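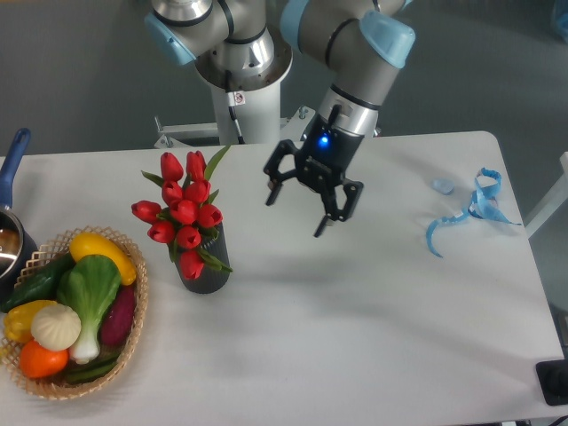
The Rularitz tabletop arm package is on offer to Fovadley at the trial price until October, and before anyone signs, it gets the same checklist as the forklift and the coffee urn. The salesman's word for the package is "effortless." We have used the standard form anyway. Item one is the base, and the base passes: white pedestal, bolted bracket behind it, warning label stuck where a person walking up would see it. The cable runs down the outside of the pedestal, and that gets a comment further on. Inspector: Trinity Begay. Second signature: Jabari Muli, who would like it noted that he was promised lunch.

SECTION A. BEFORE POWER

A1. Pedestal bolts torqued and marked. PASS. Marked in paint pen, by us. They came unmarked.

A2. Warning label present and readable from the operator's side. PASS. Readable if you already know what it says.

A3. Cable secured, no snag points. PASS WITH COMMENT. A thin cable on the front of a pedestal is a thin cable waiting for a sleeve. Clips requested. Rularitz says clips are in the Tillman accessory pack, sold separately.

A4. Emergency stop within reach of a seated operator. PASS. Jabari's reach. Trinity had to lean.

A5. Manual supplied. PASS. 26 pages, 19 of them warranty.

SECTION B. GRIPPER AND HANDLING

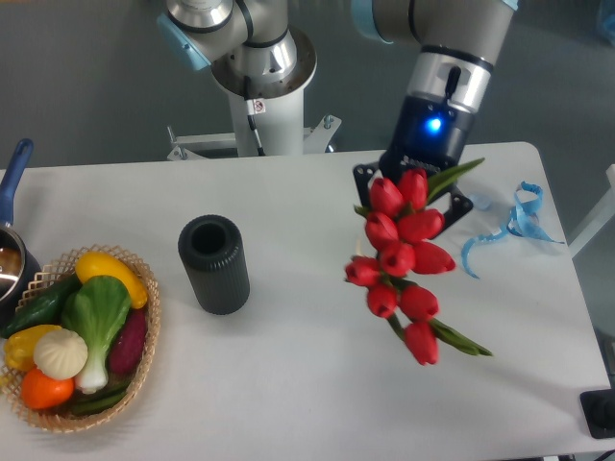 B1. Soft goods, light grip. The manual promises a "florist's touch," and the test piece for that is the artificial tulips, lifted by the stems and held over the table. The fingers are angular plates with cut-outs, so look at where the plates meet the stems, and keep your own hand out of the cut-outs while you look. Blue light on the gripper face was lit during the hold. Page 11 says blue means "ready." Page 14 says blue means "active." Please pick one. PASS on grip, FAIL on paperwork.

B2. Pinch points identified and listed. PASS WITH COMMENT. The list supplied has one entry, "gripper." We added the elbow and the wrist.

B3. Holds load when power is cut. PASS. Three tries, nothing dropped. Jabari had his foot under it for none of them.

B4. Loose items cleared from under the arm path. COMMENT. Ribbon is a tangle hazard and goes in the kit box when it isn't the thing being tested. This applies to visiting salesmen too.

B5. Speed limit set for shared work. PASS. The dial goes to 100. Leave it alone.

SECTION C. PLACING

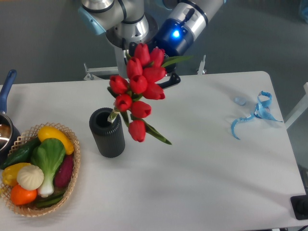 Page last changed: October, 4:10 p.m. (T. Begay, C2 reworded)

C1. Approach to a narrow opening. The ribbed vase is a fair test, with a round mouth and a bunch of stems that don't all agree on a direction. Check that the arm slows before the stems reach the rim. PASS.

C2. Vase stays upright on contact. PASS WITH COMMENT. Previously read "Vase stays upright, mostly." Rularitz objected to "mostly." Retest with the lighter vase is pending, and the word may be back.

C3. Operator can stop a placement halfway and restart without rehoming. FAIL. It rehomes. It takes its time, too.

C4. Jarnura control software logs each stop with a time. PASS. It logs up to 3000 events, then overwrites the oldest without mentioning it. Export at end of shift.

C5. Arm returns to park position clear of the table edge. PASS.

OPEN ITEMS BEFORE PURCHASE

Cable clips, free of charge, see A3.
One meaning for the blue light, in writing.
Fix or explanation for C3. A fix would be nicer.
Lunch, J. Muli.

Signed copy goes in the binder by the door. Don't run the arm on the old checklist, which still refers to the demo unit and has gravy on it.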